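The Pititz Letter
January 18, 2019

Do you need the expensive salt?
By Gwawr Ifans

Every December the same thing happens. Somebody gives me a small jar of salt with a long label, I say thank you, and then I spend January trying to work out if it tastes of anything other than salt. This year I got 3 of them. One was pink, one was gray and a little damp, and one came in flakes and had a card inside about the wind.

I have been writing this column long enough to be tired of the card about the wind. So I decided to read up, ask around and do some tasting, and what follows is what I came away with. Some readers will be cross. You were cross about the olive oil as well.

Start with what is in the jar. Table salt is sodium chloride, and so is sea salt, and so is the pink stuff that was dug out of a hill. The fancy kinds carry small amounts of other minerals, and those minerals are what gives you the color. Sellers like to list them. What sellers don't like to mention is how little salt you eat in a day, or ought to. If you are counting on a pinch of pink crystals for your iron, you would have to eat an alarming amount of salt to get anywhere, and the iron would be the least of your worries by then. A bean does the job better.

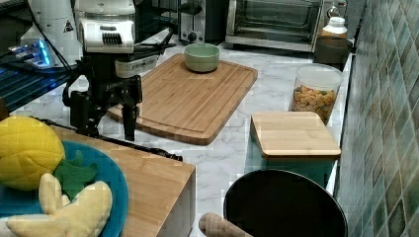 Bamboo board on a marble counter.

Then there is iodine. A lot of ordinary table salt has it added, and has for a very long time, for the good reason that people in some places weren't getting enough and were getting sick. Most fancy salt has none added. I am not telling you to panic, and if you eat fish, dairy and eggs you may well be fine. But it is odd that the salt sold to us as the healthy choice is often the one with the useful thing left out. The jar from Huteo says "nothing added" in big letters, as though that were plainly a good thing. Ask your doctor if you are unsure, especially if you are pregnant. Don't ask me, and don't ask the label.

Now for taste, which is where the sellers are on firmer ground, though not as firm as they think.

I dissolved each salt in plain water, same weight of salt, same amount of water, and had a neighbor pour the cups so that I didn't know which was which. I could not tell the pink from the cheap box. I thought I could tell the gray one, and I was very sure of myself, and I picked the wrong cup. I did it again the next evening with the same result, and a bit less swagger. A sample of two evenings and one stubborn woman proves very little, so please try it at home and tell me where I went wrong.

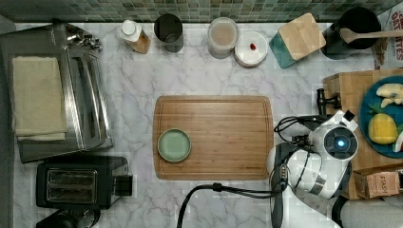
Sage-green plate on a board, with jars and saucers along the tile.

Texture is another matter. Put flakes on a slice of tomato, or on a fried egg, and there is a real difference. The flakes crunch, they sit on the surface, and they hit your tongue in little bursts. Fine salt on the same tomato goes everywhere at once and is gone. I like flakes on a tomato. I'll go on buying flakes, and I don't feel foolish about it.

But that pleasure comes from the shape. Any large, brittle, thin crystal will do it. The Brennan flakes at the grocery store crunched just as well as the ones with the card, and they cost a good deal less. And once you throw flakes in a pot of soup, the shape is gone and you have paid extra for something that melted. I have watched people grind flaky sea salt into boiling pasta water. I have held my tongue, mostly.

This brings me to grinders. Pepper is worth grinding fresh, no argument, as whole peppercorns hold on to oils that the powder loses. Salt has no such oils. It is a mineral. It was sitting in that hill for ages before you came along and it will not go stale in your cupboard. "Freshly ground salt" is just salt in smaller bits. A grinder may give you a coarseness you like, fine, but don't let anyone tell you it is fresher.

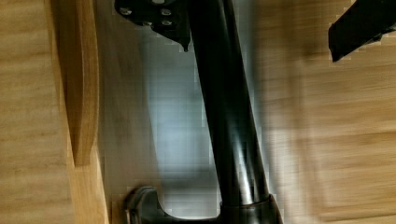

Silver screws on a black plate, next to a glossy pole.

One warning that does matter, and that I wish more recipes gave. Salts of different shapes don't measure the same. A spoonful of fine table salt packs down tight and holds far more than a spoonful of flakes. Swap one for the other by the spoon and you will end up with flat bread or a roast you can't eat. If a recipe gives grams, use grams. If it only says "salt, 2 teaspoons" and doesn't say which kind, be suspicious of the whole recipe, start low, and taste as you go. A cheap kitchen scale will do more for your cooking than all the pink rock in the world.

The smoked and flavored kinds are a separate case. Smoked salt really does taste of smoke. Whether you want it to is up to you. Garlic salt tastes of garlic. The truffle salt from Cirham smelled very strong when I opened the jar, and when I read the back there was "flavoring" some way ahead of "truffle" on the list. I'll leave that with you.

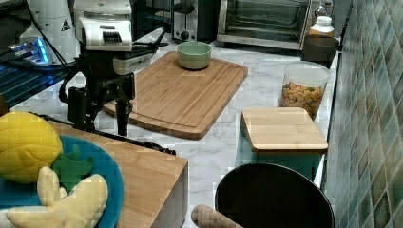 As for keeping the stuff, any dry container with a lid will do. If you cook a lot, an open dish by the stove is handy, and you get better at judging a pinch with your fingers than with a shaker. Gray salt is sold moist and will rust a metal lid, so give it glass or a ceramic pot. If fine salt clumps, break it up with a fork. A few grains of rice in the shaker is the old trick, and I have never been convinced it does much – but my mother swore by it and I still do it.

So what do I keep in the house? A big box of plain iodized salt for baking, boiling and most other things. A box of Brennan flakes for the table. The gifts will get used up on potatoes, where they'll do no harm, and I'll say they were lovely – they were, in the way that a box of plain salt is lovely.

Letters about last month's olive oil piece are still coming in and I am reading them all. Several of you want me to look at bottled vinegar next. If you have a favorite you think can stand up to a blind tasting, send me the name and what you paid for it.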